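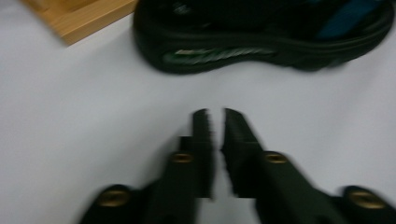 Mesa Elden de Druneo: opinión después de cinco meses de uso

Compré la Elden en julio para sustituir un escritorio que se había quedado pequeño. La pedí en Relow y llegó en dos bultos, el tablero por un lado y las patas con la tornillería por otro. La caja del tablero traía una esquina golpeada, pero el canto estaba bien.

Montaje

Cuatro patas, un travesaño y el tablero. Las instrucciones son solo dibujos y el paso del travesaño no se entiende a la primera: hay que dejar los tornillos flojos hasta que estén puestas todas las patas y apretar después. Lo hice entre dos, con Delia Tudose sujetando el tablero, y tardamos menos de una hora. La llave incluida sirve, aunque con una propia se va más rápido.

El tablero

El color es un blanco pálido que tira un poco a gris. En la web de la tienda parecía más puro. Si se va a poner al lado de muebles blancos conviene pedir antes una muestra, porque con mi estantería se nota la diferencia. A mí no me molesta y lo prefiero a un blanco más fuerte, que con la lámpara encendida me cansa la vista.

Trabajo encima con piezas pequeñas y herramientas. Sobre un fondo claro se encuentra enseguida un tornillo negro o una arandela de latón, cosa que en la mesa anterior, de nogal oscuro, no pasaba. También se ve enseguida el polvo. Paso un trapo húmedo al terminar y con eso basta. El rotulador permanente sale con alcohol si no se deja de un día para otro; una vez lo dejé y queda una sombra cerca del borde izquierdo.

Para cortar hay que poner una base. No lo he probado sin ella ni pienso hacerlo.

Estabilidad

Escribiendo no se mueve. Al limar o apretar con fuerza hay algo de balanceo lateral, que mejoró al reapretar las patas a las pocas semanas. Iara Ledesma tiene la Vukadinović, más pesada y bastante más cara, y esa no se mueve nada. Para un uso de taller yo miraría esa.

Los pies regulables tienen poco recorrido. En mi suelo, que está desnivelado, he tenido que calzar uno con cartón.

Lo mejor: superficie cómoda de limpiar, buen fondo para trabajo menudo, precio.

Lo peor: tono distinto al de la web, pies regulables escasos, instrucciones.

Valoración: 4 de 5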